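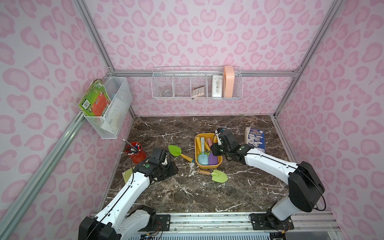
News > Workspace > Storage

Reading time: 2 min

Desk tidying trial adds wall baskets 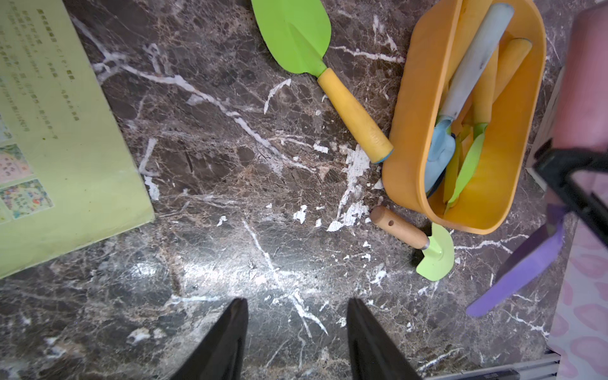 CLIRNLOW, 21/12/2020 – The Komarska study room has completed a trial of wall storage for small desk items. A white wire basket with compartments on the back wall takes a calculator and boxed goods. A second, in white mesh on the left wall, takes books and papers. Pens and pencils stay on the marble top in a red cup, and a yellow plastic bin stands on the same surface.

Small white flakes were found on the marble near a child's trowel with a yellow handle. Their source has not been identified. Najwa Najjar, who manages the room, said the surface would be brushed before each session.

The trial budget was 200 euros. Jui-lin Leung will review the layout in June.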